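Talk for the Lernura evening, February 8, 2021
Keeping a paper diary when you've never managed it before

Welcome everybody, get a drink, get comfortable. I'm going to ramble a bit and you're allowed to stop me (please do, I lose track of the clock).

Start with my own sorry record. I had 9 diaries before this one, and every single one of them died by the second week. Lovely covers, too! Pause for the laugh. Then ask who has one of those in a drawer at home.

What changed was that I quit trying to write a whole page. I'd read somewhere that a proper entry ran to 800 words, and I'm sure that's fine for people who have had a more interesting Tuesday-sort-of-life than mine, but I was running dry after the weather and the soup. So now it's three lines at the kitchen counter, after the dishes and before the TV.

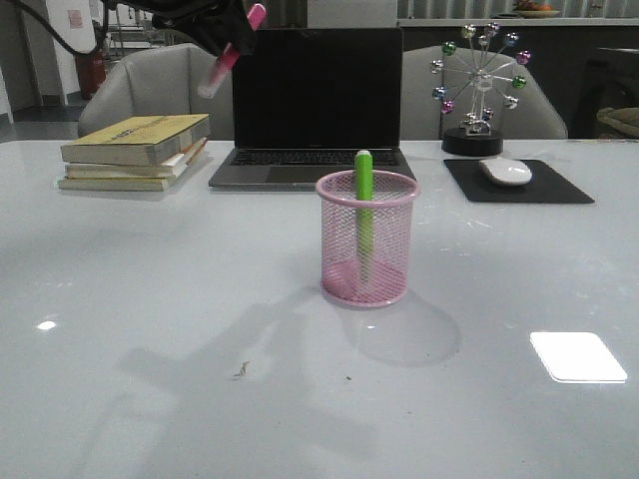
Missed days. Go slowly over this part, it's where folks give up. Don't fill in the gap! I skipped most of September and simply wrote the new date under the old one and carried on.

Pass my old notebook along the rows. It's a Skito, 64 pages, held together with tape by now. Read out the entry on the neighbor's goose.

Then questions. If somebody asks about privacy, tell them mine sits on the shelf with the cookbooks and has been perfectly safe there. Remind people to put the chairs back, and that there's still cake.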